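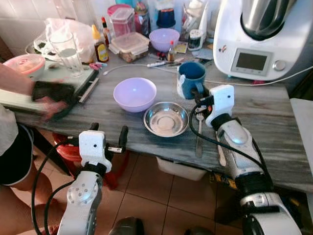
How to budget for a two-arm kitchen robot setup

Updated September 5, 2026

Quick one, as I keep getting the same email. You want a pair of arms working at a kitchen counter, you've got a quote for the arms, and you think that's the budget. It isn't. The arms are one line. Below is the order I do it in now, after doing it badly for Zeltden the first time.

Step 1. Write the task list before you open a catalogue

One page. Plain verbs. Pick up mug, put down mug. Move bowl. Pass fork. If a task needs both hands at once, mark it. If a person will be working at the same counter, mark that too, in big letters, it changes the safety line more than anything else on the sheet.

Mattes Kuhlmann at Halatent made me cut my first list in half. Annoying. He was right. Every extra task pulls in an extra fingertip or a longer arm.

Step 2. Measure the counter

Depth, height, distance from front edge to wall. Then reach: can the gripper get to the back row with the jars still on it? People measure a clear worktop and then fill it with sauce bottles and a food processor. Measure it full.

Also write down
- width of the gap you have for the base
- which way the cupboard doors open
- where the sockets are, and which ones are already taken
- floor type (tiles are fine, check they're level)

Step 3. Arms

Get two quotes at least. Ask for the pair price, not twice the single. Ask what payload means at full stretch -- the number on the front page is nearly always the arm tucked in. A full mug held out at the far end of the counter is your test case. Put it in writing to the seller.

Ask about lead time seperately for left and right if they're handed. We had one arm sat in its box most of August waiting for the other.

Step 4. Grippers and fingers

Two-finger grippers will do for most counter work. Mug handles, bowl rims, fine. Cutlery lying flat is the pain. Fork on a hard worktop, not much to get hold of. Budget for spare fingertips from day one, and at least one alternative shape to try.

Our fingertip line was 400 for the year and we overspent it. Baumgart do them in packs of 40, cheaper per piece, but get a sample first, they don't fit every mount.

Step 5. Cables

Everyone forgets. Each gripper has a cable and that cable has to bend with the wrist thousands of times. Buy spares of the exact part. Leave enough slack for the full turn, then clip it so it can't catch on a tap or a pan handle. Clips, sleeves, ties: 90 on our sheet. Best money on it.

Step 6. Props

Don't raid your own kitchen. Buy doubles of everything that gets handled, same size, same colour. Plastic bowls, steel bowls, mugs, forks, spoons. Plastic survives drops, china doesn't, but you need some of both or the grip settings end up wrong for half your list.

Keep the reciepts. Props get waved through as petty cash and then you can't say at the end of the year what they cost.

Step 7. People

Someone stands by. Someone resets the counter between runs. Put the hours in as a proper line, per week. Nelly Inga does our sheets and she now won't pass one with that box blank.

Include training. Include the stop button and where it goes -- within reach of the person, both sides if two people work there.

Step 8. Add it up

Ours, for everything except the arms and the hours, came to 2232 for the first year. That's fingers, cables, props, mounting, a second power strip, a mat, bins. Yours will differ. The point is to have the number before you sign for the arms.

Then add a repair pot. Tristus offer a service plan; read what it says about grippers before you pay for it, ours covered the arm up to the wrist and stopped there.

Before you order

- task list signed off by whoever will use it
- reach checked with the counter full
- payload at full stretch, in writing
- spare cables on the same order as the arms
- return terms for fingertips
- hours line filled in

Will add a bit on second-hand arms when I get a minute. Short version for now, ask for the hours run and see it move before you pay.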